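Flodunis twin-arm rail kit: great arms, and a stop button I no longer trust

Three stars, and I went back and forth on that number for a while. For the first month I'd have given this kit five without even thinking about it.

I've had the Flodunis for 11 weeks now. It's the version with two arms riding on one long rail, parallel grippers included, and I bought it through Hollside because they were the only ones who'd ship the rail in one piece instead of two halves you join yourself. Pay the extra for that, by the way. I helped a friend line up a two-piece rail once and I'm still mad at it.

Setup is easy if you've ever put together flat-pack furniture and kept your temper. The arms bolt to their carriage plates, the plates bolt to the rail, and you run the homing routine and go have a coffee. Mine took 52 minutes out of the box, including the ten I spent hunting for a hex key that was in my pocket. The manual is fine. The drawings are better than the words.

And the arms are good! They're smooth, they're quiet enough that I can have the radio on, and the two of them work together way better than I expected at this price. I mostly do small household stuff with mine: picking things up, passing them from one gripper to the other, sorting. Lately it's been batteries. One gripper keeps hold of the device, and a thin metal rod goes in at the end of the cell and pushes on it. It's fussy work, and it's also the job that turned up the problem.

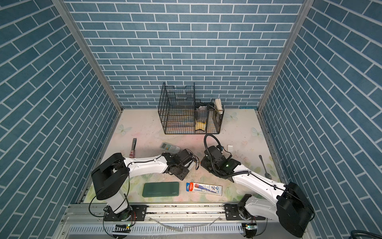
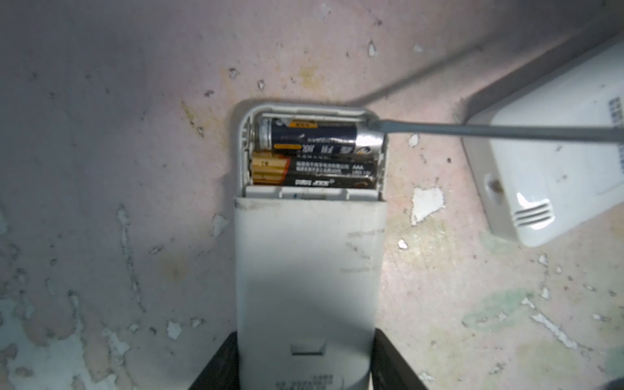
So, the problem. One evening in April I was on my third or fourth cell of the night, rod already in the compartment, and I didn't like the angle. I hit stop. The arm froze, like it should, for maybe a second. Then it finished the push! It wasn't a big move, but it was a move, with the stop button still down and my other hand on its way in to fix the angle by hand. I got my fingers out in time and said a few things I won't type into a review form.

I figured I'd bumped something, so I spent the next afternoon trying to make it happen again. I ran the same push 27 times and stopped it partway through each time. It crept on four of them. All four were while the arm was pressing on something. Moving through open air, it stopped dead every single time, so you could own this kit for a year and never see it.

Hollside's support people were polite and pretty quick. They sent me on to Flodunis, who said the stop "holds the last commanded position." Okay, but if the last commanded position is a little further in than where the tip has gotten to, then holding it means pushing until it gets there. That's a strange thing to call a stop. They sent a firmware update, and with it I got one creep in the next 14 tries. Better, sure. I still wouldn't put my hand in there.

The metal rod is on me, I know. I've swapped to a plastic one for anything with a battery in it, because a metal tip leaning on a cell with nobody able to call it off is a bad way to spend an evening. What I did about the stop itself was add a Kollton cutoff switch on the supply to the arms. Press it and the power is gone. The arms sag when that happens, so keep the area underneath clear, but a sagging arm is one I can lift out of the way.

Smaller gripes while I'm here. The groove along the top of the rail collects crud like you wouldn't believe, and I've had one carriage stall on it. Brush it out every few days. The gripper wiring is more exposed than I'd like, and I'd pay for a sleeve. The Lam fingertips they sell as an add-on are nice and grippy but they make the fingers too fat for tight spots, so I took mine off.

Would I buy it again? I think so, with the cutoff switch in the same order. If you've got kids helping, or you're the type who reaches in while things are running (I am, clearly), wait and see whether the next firmware sorts it out. I've asked Flodunis for a date and haven't gotten one. I'll bump this to four stars if the creep goes away, and I'll rerun the same 27 pushes to check.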